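Nultov Sheet Folder: Frequently Asked Questions for Home Builders

Home | Plans | Parts list | FAQ | Workshop bookings

The following answers apply to the current version of the Nultov plans. Builders using the older plans with the wire guide should consult the archive page before ordering parts.

What is the Nultov?

The Nultov is a small machine that folds a sheet of paper, applies a strip of glue and presses the flap down. It is designed to be built at home or at a bench in the Tenddale shared workshop. It has one feed roller, a folding blade, a glue carriage and a press bar, all driven from a Santoro controller board.

Do I need previous experience of robotics?

No. Builders should be comfortable with a screwdriver, a multimeter and a small soldering iron. The controller program is supplied complete, and most people change only the settings file.

Why do the plans begin with folding by hand?

The settings file asks for the fold position, the depth of the flap, the width of the glue strip and the pressing time. These values depend on the paper and glue each builder intends to use, and the plans do not supply them. Stage one is therefore carried out at an ordinary table with small pieces of the chosen paper and a glue stick.
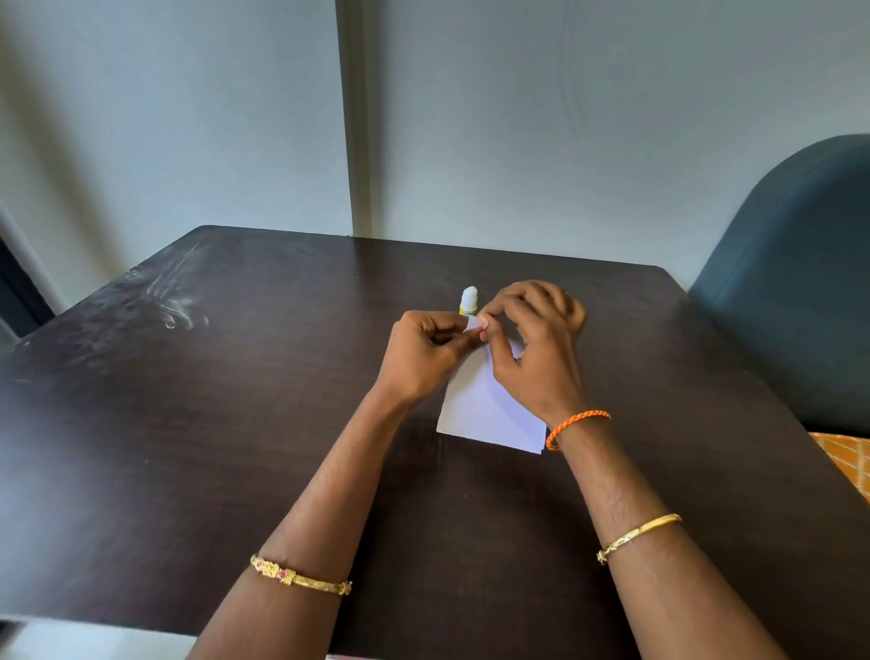 The fold position should be settled first and written on the worksheet before any glue is used. Fold a sheet, press the crease, open it and measure from the lower edge. Please use the same paper throughout. A small sheet is sufficient, and the fingertips of both hands should meet over the fold, as they do in the photograph, so that pressure falls on one short length of the crease at a time. The glue stick can stand behind the paper with its cap on until the measurements are finished. The press bar is later set to copy this pressure, and builders who fold with one hand usually record a value that is too light at one end.

Which glue may be used?

Any ordinary paper glue in stick form that fits the carriage clamp. Liquid glue is not supported. It runs into the roller bearings, and the workshop will not accept machines damaged in this way for repair on club evenings. The clamp insert is printed to fit the stick, so measure the barrel before printing. If the barrel tapers, take the measurement at the widest point and add the allowance given on sheet 2.

Can any paper be used?

Most plain writing and printing papers are suitable. Glossy paper slips at the feed roller. Pieces with uneven edges are acceptable for the hand stage but should be trimmed before they are fed to the machine, as the edge sensor reads a torn corner as a skewed sheet and stops the feed.

How many trial pieces are required?

The worksheet has space for 20. Builders may stop earlier if five pieces in a row give the same fold position. Spoiled pieces should be kept with the others and marked with the fault; they are useful when the jam routine is being set.

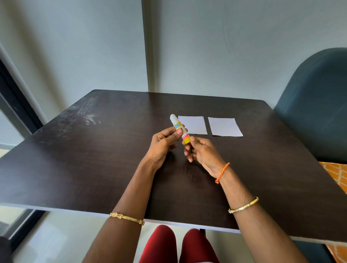 Savita Dubey wrote to us after finishing her machine to say that the hand stage had seemed slow, and that she had skipped it on her first attempt and typed in values copied from another builder. The flaps lifted at one corner whatever she changed. She went back to the table on a Sunday, filled in the worksheet, and found that her paper needed nearly twice the pressing time she had copied. She asked us to add a warning to the plans – this has been done, and it now appears above the settings table.

How is the glue strip set?

Draw the stick along the edge of the flap by hand, at an even speed, holding the sheet flat with the other hand. Time the stroke with a watch and record it. The carriage speed is calculated from the stroke length and the time, using the table on the back of the worksheet. 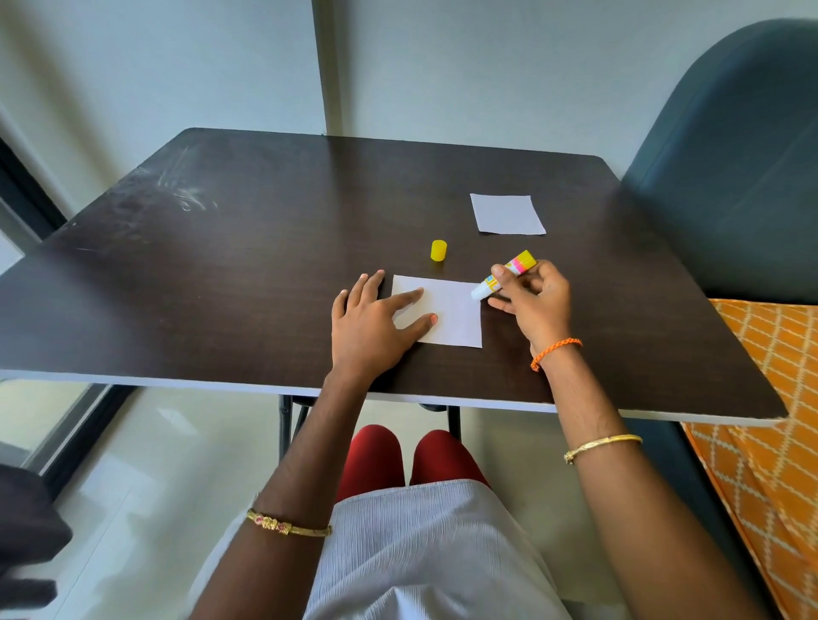
Three strokes should be timed and the middle value entered. If the glue strip is patchy, reduce the carriage speed by one step before increasing the pressure of the clamp spring. Too much spring pressure drags the sheet out of square and wears the stick unevenly. Replace the cap between strokes if you stop to write.

My roller turns but the sheet does not move. What should I check?

Check that the roller is clean, then that the lower guide has been fitted with the lip facing the operator. Kits packed by Vikgate before July contained a guide with the arrow printed on the wrong face. A replacement will be sent on request.

How long does a machine last between services?

We recommend cleaning the roller and replacing the carriage belt every 1,000 folds. The test machine at Tenddale had completed 1,317 folds on its first belt when the belt slipped a tooth. The counter is shown on the second page of the controller display and should be set to zero after each service.

May I build at the workshop?

Yes, by booking. The hand stage needs only a table and may be done at home beforehand. Please bring your completed worksheet to your first session; bench time cannot be extended for members who arrive without one. Soldering is not permitted after 9 pm.

May I sell a finished machine?

Single machines may be sold by the person who built them. A printed copy of the plans and the original worksheet must go with the machine.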